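Minutes - pet-friendly stays working group
Monday, March 31, 2025, upstairs at the Treloar office, 10 am start (nearer quarter past)

Present: six of us from member properties, plus the Brelano booking side on the phone. Apologies from two guesthouses, both short of staff.

Last minutes agreed. One correction - the Kindetti Lodge fee is per stay, not per night. Listing had it wrong since December and two guests were refunded. Fixed now.

Matters arising

Signs for the riverside path still not up. Council says the dog bin at the Pranavville end is "in hand". Same answer as last time. Leave on the list.

Leaflet reprint done, 2,000 copies, boxes under the stairs. Please take some away with you, we can't get to the fuse board.

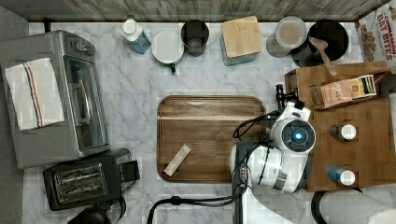

Self-catering and Cottages

29 properties now listed as taking pets. Three of them only take dogs, which is not what "pets welcome" says to somebody arriving with a cat. Long talk about this. Agreed the listing has to say which animals, how many, and any size limit. Owners who don't send it in get switched to "please ring first".

Size limits - weight or breed? Some use weight, some say "small to medium" which means nothing. Brelano can only put one box on the form. Agreed weight in kilos, with a notes line for anything else. No breed lists for now, will come back to it if the insurers ask.

Dogs left alone in rooms. Most owners say never, a couple say fine if crated. Guests keep asking where they can go for dinner. Agreed every listing to state it one way or the other. Also to put up the names of pubs that let dogs in, but check with the pubs first this time.

Fees. Range is very wide. One property charges nothing, another charges a fee and then a cleaning deposit on top and only mentions the second one at check in. Felt to be unfair on the guest and bad for the rest of us. Agreed all charges to be shown before the booking is paid for. Assistance dogs - no charge, ever, and not counted in the pet limit. Reminder to go out to all members again as one property got this wrong in the winter.

Website

Brelano reported 3,288 searches with the pet box ticked since December. Most drop off at the page with the map. Map is slow on phones and the pins sit on top of each other in the town centre. They will try a plain list first with the map as a second tab.
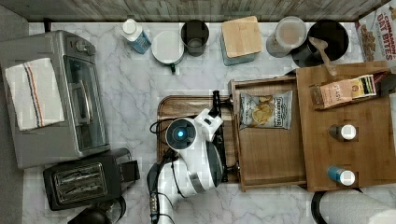
Wording on the button also needs changing, as people think it goes to kennels. "Stay with your pet" liked by most. Brelano to mock up two versions and send round by email, replies wanted within the week or they just pick one.

Photos. Too many listings still have no picture of the garden or yard. Guests want to know if it's fenced and how high. Owners to send one outside photo each, daylight please. "Enclosed" only to be used if the gate shuts and there are no gaps. We had a terrier out on the road at one place and it was luck that a neighbour caught it.

Reviews - should we answer bad ones? Mixed views. Agreed owners reply to their own, short and polite, and nothing goes out in the group's name.

Vets and out of hours

Emergency number on the site is out of date, the practice has moved its night cover to the Pranavville surgery. To be changed today if possible. Also wanted on a card in each room, with the nearest place open on a Sunday for food and poo bags. Kindetti Lodge already does a card and will share the layout.

Money

Treloar has put in 500 pounds towards the spring adverts. Thanks recorded. Not enough for the full page so half page it is. Discussion on whether to go for the dog magazine or the local paper. Local paper readers already live here, so the magazine was prefered.

Towel packs - old towels by the door for muddy dogs, do we buy in bulk? Price came back higher than hoped. Several said they just use their worn out bath towels, works fine. Dropped.
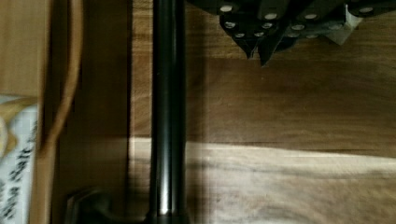
Brelano asked whether the advert should wait until the charges are all showing properly, as otherwise we are paying to send people to pages that are wrong. Fair point. Advert copy to be written now but not booked until the fees are done. Two members not happy with the delay as they have empty weeks after Easter. Agreed to chase the late owners by phone, not email.

Any other business

Horses. A guest asked if anyone has a paddock. One farm might, will find out.

Rabbits - yes if caged, put it in the notes line.

Barking complaint from the flats behind the guesthouse. Owner has spoken to them and thinks it was a resident's dog. No action.

Beach rules change for the summer, dates to go on the site once the council confirm teh signs.

Actions
Reminder on assistance dogs - Treloar office
Fees and animal types from all owners - everybody, before next meeting
Button wording and list page - Brelano
Night vet number - Treloar office, today
Room card layout - Kindetti Lodge
Paddock - to ask

Next meeting same room, date to be sent round. Closed 11.50.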